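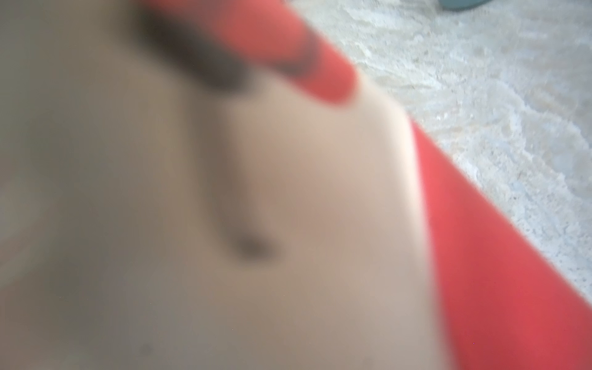 Visita à Akness, 17 de dezembro de 2025

Chegámos ao pavilhão da Akness pouco depois das nove. Éramos dois, eu e a Diane Wong, e o objetivo era comparar garras antes de fechar a encomenda de março. Recebeu-nos o Sudheer Kurian, responsável pela bancada de ensaios.

Começámos pela Brillwood, de dois dedos paralelos. Fecha depressa e repete bem a posição, mas com peças moles aperta demasiado no ajuste de fábrica. O Sudheer baixou a força no controlador e fizemos 30 pegas seguidas com o mesmo objeto. Falhou 7, quase todas por escorregamento no início da subida.

A seguir montaram a Fancombe, de dedos flexíveis. Nas mesmas 30 pegas falhou 2. É mais lenta a abrir e ocupa mais espaço entre peças encostadas, o que para nós conta, porque as nossas caixas vêm cheias. A troca de uma garra pela outra levou menos tempo do que eu esperava: quatro parafusos e um conector.

A câmara de punho foi o ponto mais discutido. Quando a garra desce, o que está mais próximo da lente perde o foco e tapa boa parte da vista, e o chão, mais longe, fica mais nítido do que os objetos próximos. A Lise Zacharias, que trata da visão, sugere juntar uma câmara fixa por cima da bancada e usar a do punho só na aproximação. A Diane preferia mudar primeiro o suporte e afastar a lente.

O controlador Reddy só o vimos ligado, sem ensaio. O menu é claro, mas a documentação que nos deram está incompleta.

Ficou combinado enviarmos uma caixa com as nossas peças para repetir os testes com as duas garras. O Sudheer pediu também as fichas de peso.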